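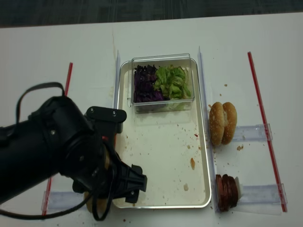 How Do You Teach a Robot to Make a Sandwich?
15 March 2022
By Felista Mfaume

If you wanted to teach your little cousin to make a sandwich, how would you do it? You'd probably say "put the bread down, now put some lettuce on it," and your cousin would get it after one or two tries (and maybe eat half the lettuce on the way).

My job is teaching a robot arm to do that same thing, and let me tell you, one or two tries won't do it! I work at a small lab in Drutham called Mollel, and our robot has needed 1,704 tries so far. Every one of those tries had a person helping from start to finish. I want to tell you what we do all day, because kids ask me about it a lot and I love talking about it.

So what's an example?

Our robot has an arm that bends in several places, kind of like yours, and at the end it has a gripper. The gripper is two stiff fingers that open and close. That's its whole hand! Try picking up a slice of salami with just two chopsticks taped to your thumb and pointer finger and you'll see why this is tricky.

The robot doesn't know how to move when we begin. So a person moves it. Kimutai Makokha, who sits next to me, holds a set of controls, and when he moves his hand, the robot's arm moves too. He steers it over to the bread, closes the fingers, lifts, carries, lets go. While he does that, a computer saves everything: where each joint of the arm was, how far open the fingers were, and what the cameras saw. When he's done, we have one example. Then we put the food back and do it again.

On a good day we get 70 of them. On a bad day somebody drops the lettuce box and we get a lot of sweeping.

Why so many?

Think about learning to catch a ball. If your friend always threw it to the exact same spot, you'd get great at catching it in that spot. Then one throw goes a little to the left and, bonk, right in the ear.

A robot that learns from examples has the same problem, only worse. If the bun is always in one place, the robot may learn "close my fingers HERE" and never learn "close my fingers on the bun." So we change things between tries. We slide the food over a tiny bit. We turn the bun. My boss, Hadiza Afolabi, keeps a list of changes taped to the wall, and we go down it and check them off.

When we had 200 examples we let the robot try by itself for the first time. It reached out very smoothly, very confidently, and pinched the air right beside the bread. Then it carried that air across and set it down gently. I laughed so hard I had to leave the room. By 995 examples it was getting the bread most of the time, but the meat still gave it trouble. Slices like to stick together, and I have the same problem at home with cheese.

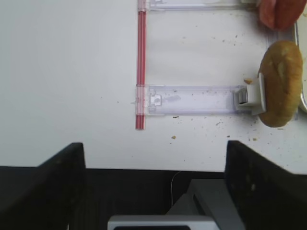 A robot that learns this way needs to see, and it helps to give it more than one view. One camera stays still and looks at the whole job. Another one rides along near the gripper, so wherever the hand goes, the camera goes too. From down there you get the two black fingers in the corners and, off to the right, a golden-brown roll with a white clip pressed up against its side. There's a straw too, red with white stripes, and clear plastic strips that stick out from it like rungs on a ladder. Now look at all the crumbs! A person barely notices crumbs. A robot has to learn from its examples that crumbs aren't something to grab, and the best way to teach it that is to have plenty of examples with crumbs in them.

What about mistakes?

Good question, and my niece Adhiambo asked it before you did. Sometimes Kimutai misses. The bun rolls over, or a finger bumps the tray. If he messes up so badly that the sandwich can't be saved, we throw that example out. (The recording, I mean. The food goes in the compost.)

But if he misses a little, stops, backs up and gets it on the second grab, we keep it! Those are some of my favorite ones. They show the robot what to do after a miss. If it only ever saw perfect grabs, it wouldn't have a clue what to do the first time something slipped.

Try it yourself

Get a friend, a bowl, and a piece of bread. Your friend is the robot and has to keep their eyes shut. You hold their wrist and guide their hand to the bread and over to the bowl. Do it five times without talking. Then let go and have them try it alone, eyes still shut. Pretty good, right? Now move the bread one hand's width to the side and don't tell them.

Tell your friend sorry from me.

More to read
Why Robots Have Trouble With Glass
Peter Hudec Answers Your Questions About Motors
Our Trip to the Illby Apple Sorter
Make a Paper Gripper That Works
Clutoslow, the World's Most Patient Toy Car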